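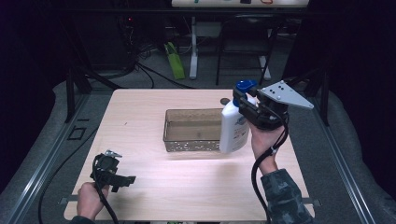
Homemade all-purpose cleaner: does vinegar do anything?

dunmoreken
24 November 2018
My sister swears by the recipe on the Zusmont blog: 2 cups white vinegar, 2 cups water, a few drops of oil for the smell. She says it replaces everything under the sink. I have my doubts. The blog also sells a $25 "starter kit" that is bottles and a funnel.

pattyfromthelake
It works fine! I've used it for 8 years on the kitchen counters and the bathtub and I haven't bought a cleaner since (except for the oven, that's a different story). Cuts soap scum like nothing else.

Horațiu Pop
Soap scum and hard water, sure, it's an acid. Grease, not so much. And please stop telling people it disinfects. The blog says it kills "100 percent of germs" and gives no source for that.

dunmoreken
That was the line that got me too. I asked in their comments and the question was gone by morning.
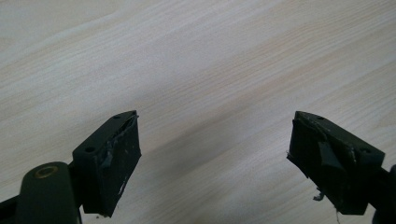

Also, what does it do to a tabletop over time? I wiped down my old desk with the stuff every evening one March and the finish went dull in one patch. Could be the vinegar, could be my elbows.

pattyfromthelake
Mine looks the same as the day we moved in. Are you diluting it?

dunmoreken
Half and half, like the recipe says.

Bogdan
I'd blame the vinegar. Dish soap and warm water, then a dry cloth. Never on marble either, it etches.

zumton_fan
Just get Zumton concentrate. One jug lasts forever.

Horațiu Pop
With that user name I'm going to want a second opinion. Does it say what's in it?

zumton_fan
"Plant-based cleaning agents." And no, I don't work for them, I just like it.

Horațiu Pop
So it doesn't say.

pattyfromthelake
You guys would argue with a sponge. Ken, try it on the tub before you write it off.

dunmoreken
Fine, the tub gets vinegar and the desk gets dish soap. I'm still not buying the funnel.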